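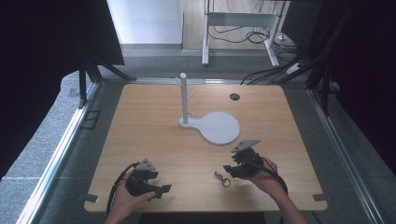

The white mug tree, with a keychain on the table beside it.

Mug tree for the Pritivside kitchen

The tenants' kitchen at Pritivside is getting a mug tree in May. It is a plain white one with a flat, paddle-shaped base and two pegs, and it will go next to the kettle. Tien-fu Choi picked it out after the shelf over the sink came down for painting.

Two pegs will not hold everyone's mugs, so please use it for the ones in use that day and put the rest in the cupboard. The cupboard has room for 12. Anything left in the sink overnight goes in the box under the counter.

The pegs will also do for keys. If you find a set in the kitchen, hang it on the lower peg — a small keychain fits fine — and leave a note at the desk. Keys still there after a week go to Vinzenz Zürcher on the second floor.

Shares: 2 | Comments: 3

Brestik
Can we keep the old hooks by the door too?

Tien-fu Choi
Yes, those are staying.

Zerouali
My blue mug has a very thick handle. I'll try it on the top peg and report back.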